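Two-arm assembly cell: progress report to Erance
Reporting period: July to Mon 8 October
Prepared by Ngan-ling Chiang, Prudorberg workshop

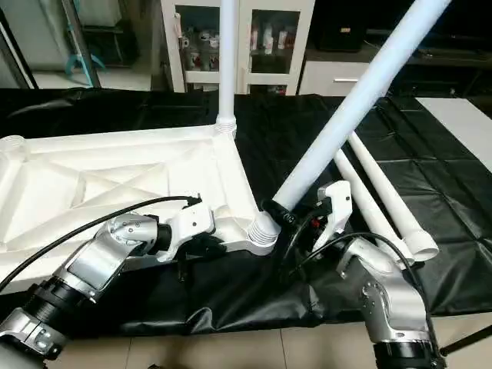

The cell has been running in its present layout since the end of July. The first part of this period went into setup and the second into keeping it running, so this report deals mostly with maintenance and says little about new tasks. The assembly work itself is still the shelf unit agreed on in the grant plan: white molded bases with threaded corner sockets, and pipes that screw into them as uprights.

Work area. We moved the job from the bench to the floor because the uprights got too tall for the arms to handle at bench height. A black plastic sheet covers the tile. It gives good contrast against the white parts and makes cleanup easy, but it creeps when a base is pushed sideways. Qiuyue Lu now tapes the edges down on Monday mornings and checks them again before the afternoon run.

Grippers. Both were taken off, cleaned and refitted in August. The fingers on the left one had worn at the tips and were letting pipes turn in the grip before the thread caught. New fingers came from Vandell after a delay of 11 days. We ran the right arm alone during that time. I have asked for a spare set to be kept here, and the cost is in the supplies line.

Cables. This was the main cause of lost time. The gripper cables run outside the arms, and the loop on the right arm was too short for a full wrist turn. The connector pulled out twice. We replaced the cable with a longer one, moved the tie point back toward the elbow and added a cable check to the start-up sheet. There have been no pulled connectors since then.

Calibration. The arms are checked against each other every 40 hours of running time. Drift has stayed within what Hviid allows in the service manual, except once, when a base mounting bolt had loosened. All mounting bolts have been retightened and marked with paint.

Runs. We logged 568 socket insertions in the period. Cross-threading is still the most common fault, mainly at the far corners, where the arms are close to full reach. Turning the base partway through the job helps but adds time.

Spending. We are within budget. The only unplanned item was the cable, at 8 dollars over the parts allowance.

Next period. Fit the spare fingers when they arrive, try a heavier floor sheet, and move the arm mounts forward to improve reach at the far corners. Qiuyue will send the updated start-up sheet separately.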